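Blue flowers take over the Skemton front desk

I stopped by the Skemton community hall in October to pay for my pottery class and ended up staying half an hour, all on account of the flowers! Izzati Nasution has started a flower table there, and she let me fuss with the stems while we talked.

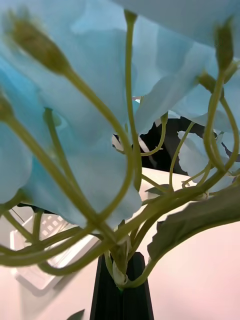
Want to join in?

Izzati runs a drop-in arranging hour at 6 in the evening, with room for 14 people. Bring a vase if you have one (black looks great with pale blue, I think). Zulkifli Santoso has the sign-up sheet at the desk.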